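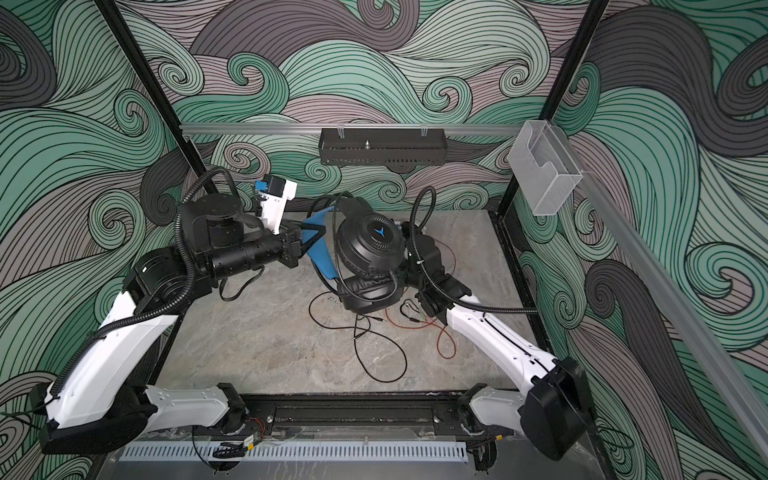 I have opinions about where headphones live. Mine have spent most of the past year on the floor, the bed, the bathroom sink and once, in February, inside a boot. Zineb Fahmy, who shares my desk and none of my habits, gave me a Zukine hook that sticks under the tabletop. It held for 16 days.

So now I'm shopping for a proper stand, and the prices are silly. Caruso wants 700 for a bent piece of walnut. 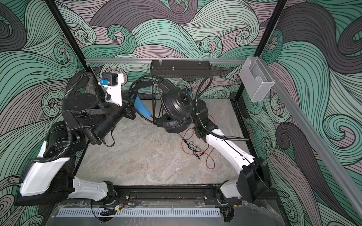 Does a padded headband need a stand at all?
A wide peg does the same job, as long as it doesn't put a crease in the padding.

I went with the peg. It came in a pack of 2, so the other one holds my keys — or will, once I find them. The pretty wave wallpaper is next on my list, all mint and mauve curls, and I fully expect to hang it crooked.
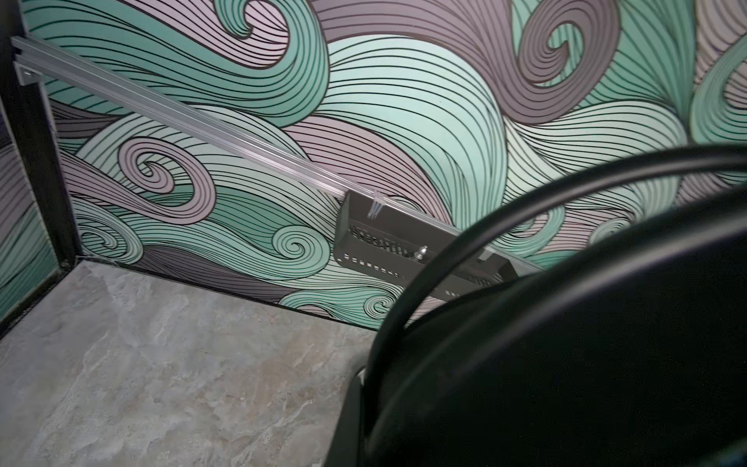

Viola Piras says wallpaper that busy will hide the hole the Zukine hook left. It's under the desk, Viola.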